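Limpiaparabrisas Siltham, tras 48 días de uso

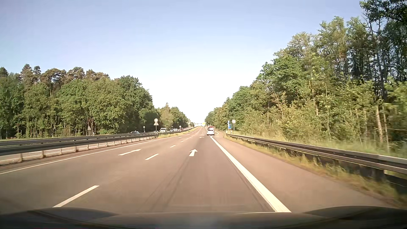 Los compré en enero porque Tonosell los tenía a 5 euros menos que los Niskanen de siempre. La caja promete «100 % sin ruido». Pues no: el del copiloto chirría en cuanto la lluvia afloja. Barrer, barren bien, eso lo admito. El adaptador baila un poco y tuve que montarlo 2 veces. Lo del recubrimiento «de larga duración» me lo creeré cuando pase un verano al sol. De momento, un aprobado raspado. No sé si repetiría.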